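Workshop tips: when the arm jams a zipper

I love a good zipper job, and the lunch bag at Rondholm taught me more than any easy one! Our two-arm setup stalled halfway round the lid, kept pulling, and bent a tooth before Imad Smadi hit the stop. So, tips.

Set a pull limit before the first try. We had ours at 400, far too high for a small metal pull, and 29 turned out to be plenty on our controller's scale.

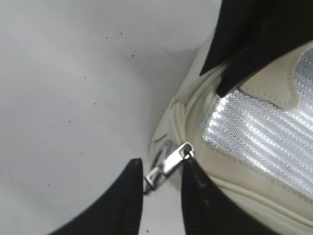
Go slowly on corners, too. A soft bag bunches up where the piping curves, and the slider wants to dive into the lining. Have the second arm steady the rim, lightly, and start again from a straight stretch.

Check the strap every time. A loose handle can slide under a finger and drag the whole bag along (ours did, twice).
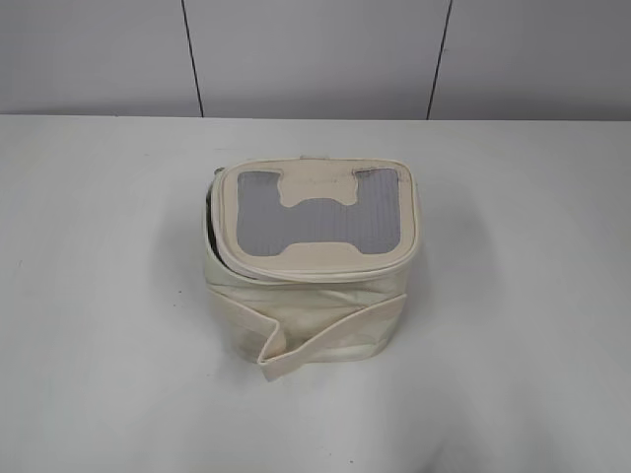
After a jam, press the stop first and keep your hands out until both arms are parked. Then back the slider off by hand, 3 or 4 teeth, and rub a little candle wax on the track. Wonderful stuff!
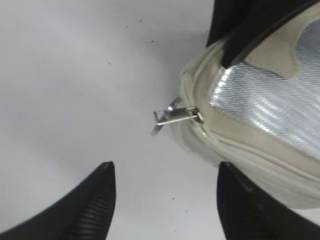 Photo: Moushumi Gamage

Wipe the grip pads before you restart, as wax makes them slippery. Stella Shirima does hers every 8 runs and hasn't dropped a pull since December.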